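The Great Onion Problem, and Other News

So I finally did it. I canceled the meal kit. Skidora had been dropping a box on my porch since last June and I kept telling myself it was saving me money because I wasn't wasting food, and then I added up what I'd paid them and it came to $1,114. For dinners! Most of which I ate standing up!

I don't want to be too hard on them. Those boxes got me through a rough winter, and I learned to like fennel (a little). But the little plastic packets of soy sauce were making me nuts, and every recipe was supposed to take thirty minutes and took me 60. I am a slow chopper. I've made peace with it.

Anyway, the new plan is that I shop once a week at Fakhoury, the grocery over by the car wash, and I cook whatever looks good. No list, or hardly any list. The first week I came home with eggplant, two kinds of olives, a giant bag of lentils and no onions. You would not believe how many things start with an onion. I ended up making lentils with a lot of garlic and they were fine -- kind of flat, but fine, and better the next day with lemon squeezed all over them.

Second week I overcorrected and bought the ten-pound sack of onions. Slow-cooked them in a big pot one evening with way too much butter, and oh my goodness. I put them on toast, I put them in eggs, I froze the rest in an ice cube tray and now I just toss a cube or two into whatever I'm making. If you do one thing from this post, do that. Low heat, lid on at first, then off, and don't wander away to look at your phone like I did (the bottom layer got very dark and I ate it anyway).

I'm also keeping a budget, sort of. It's a notebook with a number at the top of each page. So far I've spent $148 on groceries this month, and that includes the fancy olive oil I said I wasn't going to buy.

Next up is bread. I've been reading about sourdough and everybody has such strong feelings about it that I may just start with a plain loaf, the kind with yeast from a packet.
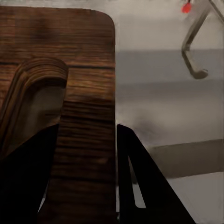

And if the loaf comes out okay I'll type up the recipe, but give me a couple of tries first. My oven runs hot and I still haven't bought a thermometer for it.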